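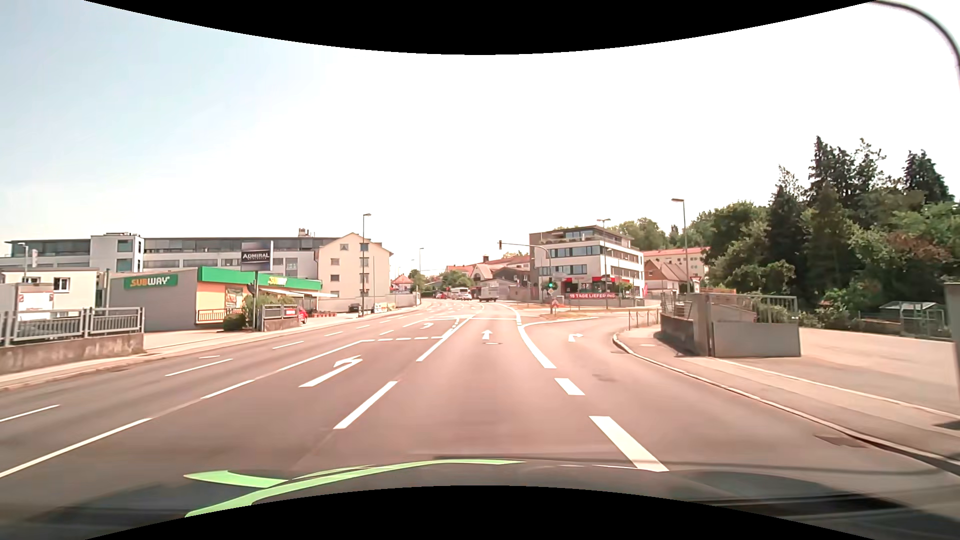

Figure 6.1 Lane arrows and a stop line on the approach to a junction.

Chapter 6
Buying Luggage and Travel Clothing

After reading this chapter you should be able to compare bags by capacity and weight, read a fabric label for travel use, work out the cost per trip of an item, and explain how stores price travel goods through the year.

6.1 The traveler as a customer

Travel goods are sold to people who will use them hard for a short time and then put them in a closet. A raincoat bought for daily use may be worn on 80 mornings a year. The same coat bought for a vacation may be worn on four. Stores know this, and so do the companies that make the goods. Much of what is called travel clothing is ordinary clothing with an extra pocket, a lighter fabric, or a smaller folded size.

The extra features are sometimes worth paying for. A shirt that dries overnight on a hanger lets the traveler pack two shirts instead of five. A jacket that folds into its own pocket takes up less of the bag. A hidden pocket is of use only if the wearer can reach it while sitting down, and many cannot be reached that way. Try this in the store before buying.

6.2 Capacity and weight

Bags are sold by volume, usually in liters. A 24-liter backpack will hold clothing for a weekend and a pair of light shoes. A 40-liter bag will hold enough for a week if the traveler plans to wash clothes once. The label does not always say whether outside pockets are included in the figure, so two bags marked with the same volume can hold different amounts.

Weight matters as much as volume. Wheels, a handle and a hard shell all add weight before anything is packed. A buyer who expects to carry the bag up stairs should lift it empty in the store, then ask to lift it with something inside. Most stores keep paper or foam filling in their display bags, and this gives no idea of a real load.

6.3 A case: the Noonan jacket

Radomír Šimko wanted one jacket for a month of travel in March. He looked at two. The Noonan came from a small firm called Numell and had a zip-out lining. The Brurnex was a single-layer shell sold at Willard, a department store near his home. The Noonan cost twice as much.

Šimko wrote down what he already owned. He had a thin sweater that fit under the Brurnex and did the same work as the Noonan's lining. He also had a rain shell — an old one, with a broken zipper — that he could have repaired for less than the price of either jacket. He bought the Brurnex and left the shell at home.

Was this a good choice? The answer depends on how often he will wear the jacket after March. Section 6.4 shows how to put a number on it.

6.4 Cost per trip

Divide the price of an item by the number of trips you expect to take with it. Suppose a set of three suitcases costs $567 and will be used on nine trips. The cost per trip is $63. If only the smallest case is used on most of those trips, the buyer should find the price of that case alone and divide again.

Repairs are added to the price before dividing. A replacement wheel, a new zipper pull or a reproofing wash all count.

Terms to know: capacity, shell, lining, packed size, cost per trip, reproofing.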